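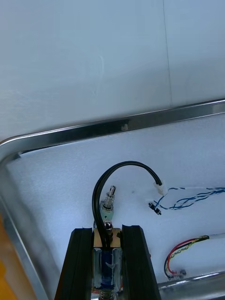 Solenoid work at the Stubbs bench

About Jovwood

Jovwood is a shared workshop for people who build robots and small automation at home and want more room to do it. We started in July in a rented unit of 708 square feet and have since moved to a larger one of 1,107. Members pay by the month and keep their own key.

Our main group build is Skendex, a sorting and assembly bench put together from parts most members can afford. Small parts go in yellow trays, one kind to a tray, with a steel tray in the middle for the work. 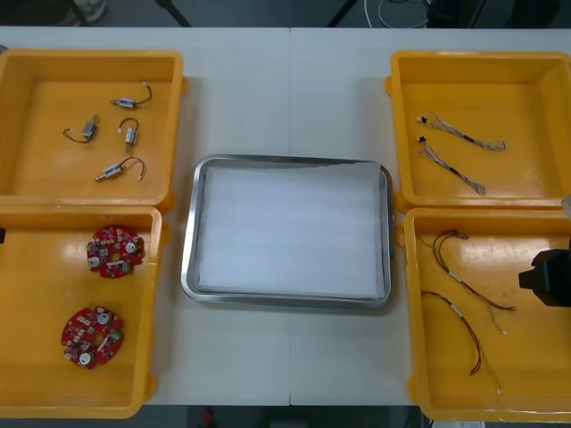
The arm software is called Elero. It was written here and members may copy it for their own builds. A basic Skendex bench costs roughly $499 in parts, without the arm.

Page updated 2026-06-27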